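Bench notebook, Brurnthorpe workshop
11 Nov 2020

Crockery racking, continued from the previous page. Purpose as before: settle how plates should be stood in the clear wire rack for drying, and whether the mixed lot from Ernusstead can share one rack or has to be sorted by rim first.

Stock. The Ernusstead box holds oddments, no two patterns alike, which suits us. Matching plates would have told us only about that one shape. Anything with a crack through the glaze has gone back in the box with tape on it. Do not use the taped ones, they shed.

Wash. Bowl method, plain washing-up liquid, soft cloth, clean water rinse. No scouring pad on anything with a printed pattern. One of the brown transfers had already gone thin near the foot before it reached us and I do not want that blamed on the rack. Water changed when it clouded. Bowl takes 9 litres to the line; I filled to the line each time, so the washing-up liquid dose stays at 2 ml throughout.

Rack. Thin rods, clear enough that the table shows through, upright dividers in a row towards the back. The Manotik sheet gives a static load of 3000 g spread evenly. We will not get near that with side plates, but a row of dinner plates all leaning one way puts most of the weight on a few dividers, and the sheet says nothing on that. Written to Manotik. No answer yet.

Loading. Rule used today:
Plate goes in on edge, face towards the front, foot ring to the back.
Lower it straight down until it meets the bottom grid, then let it lean. Leaning it first catches the rim on the divider top and marks it.
Leave a gap between neighbours. Two plates in touching slots hold a film of water between them and it stays there.
Heaviest plate first, nearest the middle of the row.

The last one needs a note. I had been starting from one end out of habit, and with a heavy plate at the end the rack creeps on a smooth top when the next plate goes in. Starting from the middle stopped the creep in every run I did. Rubber feet would also stop it, but the set supplied with the rack does not stay on, and I have not found a glue that takes to the rods.

Drying. Room left as it was, no fan, door shut. Plates weighed before washing and again after 700 s in the rack. Scale reads to the gram and the differences are small, so I would not lean hard on any one figure. In broad terms the plain flat rims cleared well. The deeper rims kept a line of water at the lowest point, where the rim meets the grid. Giving them a quarter turn halfway through moved the line and did not get rid of it. A cloth under the rack made no difference to the plates and left a damp cloth to deal with.

Rims. The coloured line at the edge of some of these plates is slightly raised, enough to feel with a nail. It holds a bead of water all the way round. I had put that down to poor rinsing until I ran the same plate again with a second rinse and got the same bead.

Order on the table. Plates waiting for the rack are laid flat and face up, never stacked. Stacking wet plates puts a foot ring on the pattern of the one beneath. Flat also lets me check the pattern before it goes in, and I can pick the next by weight without shuffling a pile.
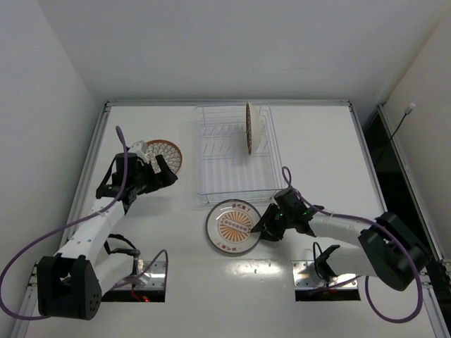 One plate on edge between the dividers, the sunburst one and the brown petal one lying flat on the white top.

Guerra, reading over this entry, asked why the plates face the front at all, as at Guerra's own sink they go in facing the back and the pattern side dries sooner for being tipped slightly downwards. Also that a raised edge line should be blotted with the corner of a cloth before racking, and that waiting for air to shift it is a waste of a slot.

Fair on the blotting. Will add it as a separate run, same plates, same dose, so it can be set beside today's weights. On facing, I have no comparison to offer. Front was chosen so the pattern could be checked without lifting the plate out.

To do, November:
Repeat with plates facing back.
Blotted against unblotted, raised rims only.
Ask Manotik again about load per divider.
Find a tray for the drips. The baking tray is wanted back in the kitchen.
Return the taped plates to Ernusstead with a note of which ones shed.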